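Speaker Notes – Setup and Care of the Hand-Held Gripper Station
Presenter: Lempi Ruotsalainen, Equipment Support, Savolainen
Session length: 50 minutes, questions included

Opening

Good afternoon, and thank you for attending. My name is Lempi Ruotsalainen, and I am responsible for equipment support at the Stinaria site. My colleague Nahom Kumsa will join me for the questions at the end. The subject today is one station and the hand-held gripper used there. I will cover how the tool is prepared, what is checked during the working day, and how the common repairs are carried out.

[Pause. Confirm that the back row can hear.]

Preparing the tool

Each gripper is issued with a numbered card. The tool used for these notes is number 114. The card remains with the tool for as long as it is in service, and every repair is written on it by the person who made the repair.

Before a shift, the operator inspects the body for cracks and then opens and closes the fingers slowly through their full travel. A finger that catches must be reported before work starts. The operator should not attempt to free it with oil. Oil reaches the contact surfaces, and a tool treated this way was out of service for most of April.

The rubber ring mount on top of the body is checked next. It should be seated evenly, with no gap on either side. Press with the thumb at several points. If the ring lifts, remove it, clean the seat with a dry cloth and refit it. Rings that have hardened are replaced from the spares drawer.

[Pass the spare ring around the room.]
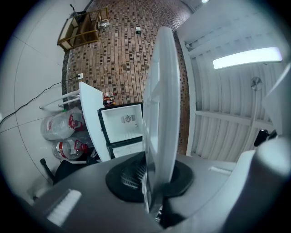 Gripper at the station, with the white panel standing above the ring mount. The refrigerator door is open.

The room

The station is part of the setup, and it is to be treated as such. The refrigerator used for the door task is kept beside the folding table. Confirm that the door swings fully and that the table legs do not obstruct it. Cables should run along the wall wherever possible, and the operator should walk the working path once before picking up the tool.

Lighting is left on for the full session. A change in light level partway through is recorded in the station log, together with the time – even if the change was brief.

Care during the day

The tool is wiped down after every 50 cycles. A soft, dry cloth is sufficient for the body. The bristle pad is brushed in one direction and is never soaked. Raimo Miettinen maintains the supply of pads, and requests should be sent to him in writing.

Repairs

Station staff are authorized to make 3 repairs: replacing the ring, replacing a pad and tightening the finger screws. All other work goes to the bench at Zaretti, where Kalevi Aaltonen receives the tools. Please attach the card and a short account of the fault. "Does not work" is not an adequate account.

After any repair, the tool completes a short series of open and close movements before it returns to the station. The result is entered on the card and initialed.

[If time is short, omit the next paragraph.]

The previous log held 248 entries. Many concerned loose finger screws, and the weekly tightening check was added to the schedule for that reason.

Questions

I will now invite Mr. Kumsa to join me. Copies of the station checklist are available at the door.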